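Subject: Re: [Brurnen-list] Sourdough starter by mail, again
Date: 3/25/21

> I still have about a cup of the Trunirley starter in the fridge. It went
> gray on top in February but smells fine if you stand back a little. Does
> anyone know if it will live through the mail to Sotomayor? Last time I used
> a jar and the post office had opinions.

Skip the jar. Dry it. I have sent four packets of mine across the country that way and only one came back, and that was my handwriting.

Pour off the gray liquid (or stir it in, if you like your bread to argue with you), then feed what's left with 300 grams of flour and 300 grams of water. Yes, that makes far too much. You will find out who your friends are. When it gets lively, spread a few spoonfuls on parchment, as thin as you can stand, and leave it somewhere out of the way until it snaps like a cracker.

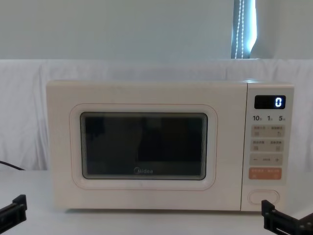 Don't hurry it with heat. I tried the oven once, on the lowest setting, and got a very clean sheet of dead paste that I then fed faithfully for seven days. It never so much as burped. I had it named by then, too.

Once it's dry, crumble it into a small bag, then put that in a plain envelope with a bit of card. Write "dried flour and water" on the bag. My first batch went out marked "culture" and my sister-in-law left it on the porch overnight.

At the other end, they soak a spoonful in warm water, add flour, and wait. Mine usually wakes up on the third feeding, in a bad mood.

As for the Mutodska rye somebody asked about last month, I can spare a packet, but be warned that it climbs. Write me off-list with an address. Print, please. See above.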